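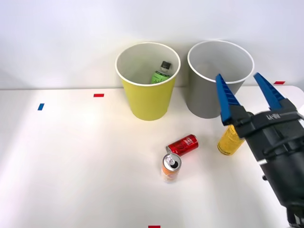 Noch 13 Minuten, sagte Shona Halliday, und keiner antwortete, weil alle auf Dougals Laptop starrten.

Flasche gelb, Dosen grau. So stand es auf dem Zettel, den Ewan mit Klebeband an die Tischkante gepappt hatte, und so hatte der Arm es auch gestern gemacht, fünf Mal hintereinander, ohne zu zicken. Heute nicht. Heute war Regionalrunde, heute saß die Jury aus Drutarby nebenan bei Kaffee und Streuselkuchen, und der Arm wollte nicht.

»Was sagt er?«
»Er sagt gar nichts. Er überlegt.«
»Der überlegt nicht, Dougal, der hängt.«

Dougal Ogilvie, sechzehn, seit März im Robotik-Kurs, seit März der Einzige, der den Code von Cameron lesen konnte. Cameron selbst war im Sommer weggezogen. Hatte einen Ordner hinterlassen, der hieß neu_neu_final, und darin 336 Dateien. Keine einzige Erklärung. Manchmal ein Kommentar, meistens nur: hier nichts ändern!!

Dougal hatte etwas geändert.

Gestern Nacht, zu Hause im Bett, eine Zeile nur. Die Geschwindigkeit. Von 75 auf mehr, weil Aitken im letzten Jahr mit so einem schnellen Ding gewonnen hatte und weil er, na ja. Weil er auch mal gewinnen wollte. Er hatte es keinem gesagt. Jetzt saß er da und wusste nicht, ob es daran lag, und je länger er es nicht sagte, desto schwerer wurde es.

»Die gelbe zuerst«, sagte Ewan. »Die liegt am nächsten am Greifer. Dann die rote, dann die orange. Oder?«
»Die rote liegt auf der Seite.«
»Na und?«
»Na und, die rollt weg, wenn er sie nur antippt.«

Ewan MacKinnon ging um den Tisch herum, Hände in den Taschen, damit er nichts anfasste. Regel eins, seit dem Vorfall mit dem Kakao. Er bückte sich, bis seine Augen auf Höhe der Dosen waren. Als könnte er denen was ansehen.

»Flasche ist jedenfalls drin«, sagte er. »Flasche zählt.«

Flasche zählte. Grün, schräg im gelben Becher, der schwarze Deckel oben. Für die Flasche gab es Punkte, nur reichten die nicht. 495 hatte Sellon heute morgen vorgelegt, das hing groß im Flur, mit Smiley dahinter. Wer malt denn da einen Smiley hin.

Herr Innes kam rein. Angus Innes, Physik und Technik, Hemd falsch geknöpft, zwei Jacken überm Arm, von denen ihm keine gehörte.

»Und?«

Stille. Der Lüfter vom Laptop. Irgendwo im Gang ließ jemand ein Tablett fallen.

»Wir haben ein Problem mit dem Anfahren«, sagte Shona. »Er geht hin, macht die Finger auf und bleibt dann einfach stehen. Über der Dose. Er macht nicht zu.«
»Seit wann?«
»Seit heute.«
»Und was ist seit heute anders?«

Er fragte es ganz freundlich. Er fragte es in die Runde, er guckte nicht mal zu Dougal, er guckte auf den Arm und auf die zwei blauen Finger, die weit offen standen, als warteten sie auf irgendwas. Dougal wurde trotzdem heiß im Gesicht.

»Ich«, sagte er.
»Was, du?«
»Ich hab was geändert. Gestern. Die Geschwindigkeit.«

Shona drehte sich um. Langsam. Er machte sich auf alles gefasst, Shona konnte brüllen, das hatte sie von ihrer Mutter, der halbe Ort kannte das. Aber sie schob ihm nur den Stuhl ein Stück ran, mit dem Fuß.

»Wo?«
»Zeile — warte. Weiter unten. Da.«
»Da steht hier nichts ändern.«
»Ich weiß, was da steht.«
»Mit zwei Ausrufezeichen.«
»Shona. Ich weis.«

Ewan lachte als Erster, dieses blöde Schnaufen durch die Nase, und dann Herr Innes, und Shona versuchte es noch zurückzuhalten. Dougal tippte. Vertippte sich. Löschte. 75. Speichern. Seine Finger waren ganz kalt.

»Noch vier«, sagte Shona.
»Muss er neu starten?«
»Muss er.«
»Wie lange?«
»Kommt drauf an, wie er drauf ist.«

Nebenan wurden Stühle gerückt. Eine Frauenstimme, dann viele Schritte, und Ewan stellte sich vor die Tür, breitbeinig, wie so ein Türsteher, obwohl er der Kleinste im ganzen Kurs war.

Auf dem Bildschirm lief der Balken. Blieb stehen. Lief weiter.

»Komm«, sagte Dougal leise, »komm schon, die gelbe, nur die gelbe erst mal.«

Es klopfte.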